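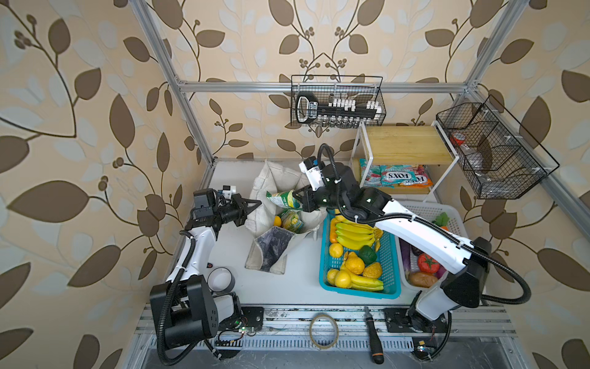 Stories > Short Fiction > The Packing Bench

Reading time: 3 min

Armelle Leclerc had packed groceries at Granonari for 3 years before they asked her to grade the machine. She got a stool, a clipboard and a form with two boxes, Pass and Fail.

"What counts as a fail?" she asked.

"You'd know," said Oliwia Tomaszewski, who ran the night shift.

The order was for a customer in Stillard. Fruit, a few snacks, one tote. Armelle could do it in 65 seconds with her coat on. The machine took its time. It held a snack packet over the bag for so long that she put down her pen.

"Is it stuck?"

"It's thinking."

"About chips?"

The packet went in. It landed on an orange, which was fine. Then the gripper went for the bananas and closed on air. It tried again and closed on air again, a little to the left. Armelle knew that feeling from her first week, when every bag had split on her.

On the fourth try it got them. It laid them on top, stems up, the way she did it. She hadn't told anybody she did it that way.

She looked at the form a long time. Pass, she wrote, and next to it, slow. Then she got up and folded the handles of the tote together - the machine had left them hanging - and carried it out to the van herself.

Comments (3)

swati_reads: The handles got me. My store has one of these and we still do the handles.

Irkar: Would it have passed with eggs?

pell700: Wanted one more scene with Oliwia. Good otherwise.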